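Home Stories Archive About Submit

The Key Problem

The night shift at Trelham belonged to whoever wanted it most, and in December that was me. I had a thermos, a bad chair and a theory, and I was so happy about the theory that I'd told it to the vending machine on the way in.

It went like this. Every method we had tried for untangling things began with looking. The arms looked at the pile, worked out which piece lay on top, made a plan and pulled. And every time the pile moved, the plan was garbage. I wanted them to pull a tiny bit first and look second. Tug, feel what tugs back, then decide. My grandmother did her necklaces that way, with her eyes on the television!

I called the method Molura, after a street I used to live on, and by two in the morning it was running on the bench we all called Buderex. The mat with the leaves on it was down, the pencils were back in their corner, and the keys were out where both hands could get at them. 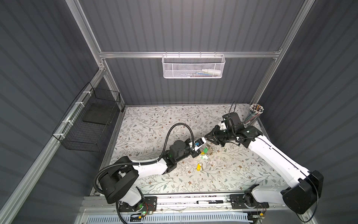 Both arms over the leaf mat, keys and tags between them.

I should say something about keys. People think cloth is the hard one, or string. But a key ring is a little machine for holding on. It has a gap you can't see and a spring you can't reason with, and it will happily swallow its neighbor. The old method had been given 4000 practice pulls and still went at a ring like a kid opening a present.

Molura got 48 pulls. I had no right to expect anything from 48.

The first few were awful, and I loved them. The left arm would tug and stop, as if somebody had spoken to it. The right arm would shift over by the width of a fingernail. I sat there with my chin on my fists, reading the force line on my screen — flat, bump, flat, bump — and I began to see that the bumps had shapes. A stuck ring made a square one. A ring that was only leaning on another made a soft little hill. All that information had been sitting in the pull the whole time, and we'd been throwing it away!

I wrote "HILLS" on my hand in pen. Then I gave it the worst pile I had.

The wrist camera feed came up beside the force line, and I leaned in until my nose was almost on the glass. There was metal everywhere, rings on rings, with a red tag hanging out of one side. The fingers were right in among it. I stopped drinking my coffee.

Tug. Square. It let go of the idea and tried another. Tug. Hill.
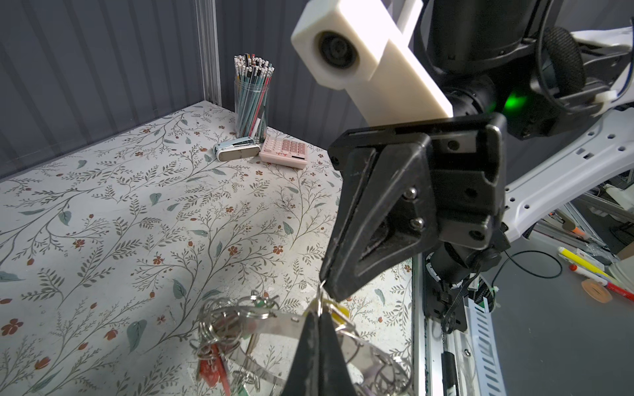 Morning

The woman from Vakulenko came in at seven with snow on her collar, wanting to know why the lights were on and why I was standing up.

"Sixteen," I told her. "Out of the hard set. Sixteen came apart."

"Out of how many?"

I told her that too, and she did the thing with her eyebrows. It wasn't most of them. It wasn't even half. But the old method had managed 2, and one of those we had always suspected was the table getting bumped.

She pulled the other bad chair over and asked to see the ones that failed. I could have hugged her. Everyone asks to see the good ones. We went through the misses from the top, and she found it before I did: on every miss the second tug came from the same direction as the first. The arm was asking one question twice.

"So make it ask from the side," she said.

"From the side," I said, already typing.

She took off her coat. I poured her what was left in the thermos, and she set it down without tasting it, watching the line on the screen go flat, then bump, then flat.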